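How to Set Up and Check an Otter Spraint Survey Route

Filed under: Field methods, Masson River Group
Last revised: Thu 10 September

A spraint survey records otter droppings left on rocks, ledges and bridge footings. It needs no traps and no contact with the animal. The steps below assume a small river with road access and one surveyor on each bank.
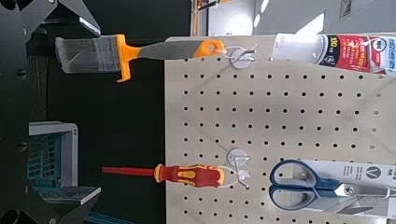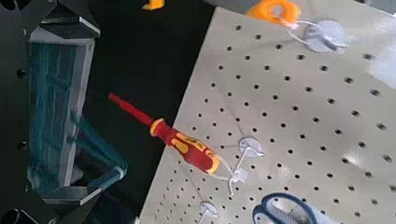
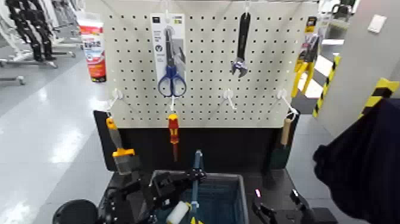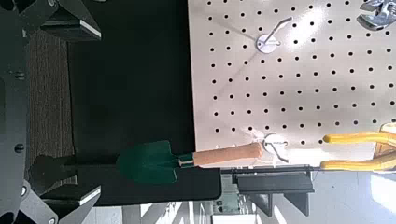

Start by choosing the route. Mark a stretch of 3,000 feet on the map, with a bridge or a stream junction near the middle. On the Tudstead stretch we use the old mill bridge, which has flat footings on both sides. Keep survey gear on a pegboard with wire hooks, one hook per tool, so that a missing item shows up before you leave for the river. The basic kit is a hand lens, sample tubes, a folding ruler, a pencil and a waterproof notebook.

1. Check the water level. Do not survey within five days of heavy rain. High water washes spraints off low rocks and gives a false blank.

2. Walk upstream. Mud stirred up by your boots then drifts behind you and tracks ahead stay readable.

3. Stop at every raised feature: boulders, logs, grass mounds, ledges under bridges. Look at the top first, then the side facing the water.

4. Confirm the sign. Fresh spraint is dark and sticky, with fish scales or small bones in it. Mink droppings are twisted and smell much stronger.

5. Grade the age as fresh, recent or old. Use "old" for anything gray and crumbling.

6. Write down the grid position, the surface and the height above water. Do this on the spot.

7. Enter the records in Drikix the same evening. The Brurkudum sheet also works, but it drops the height column on export.

Repeat the route once a month. The July visit is the hardest – tall plants hide most of the bank – so allow 55 minutes more than in winter.

A blank visit is still a record. Enter it with the date and water level, and leave the age field empty.

Next page: Labeling and storing samples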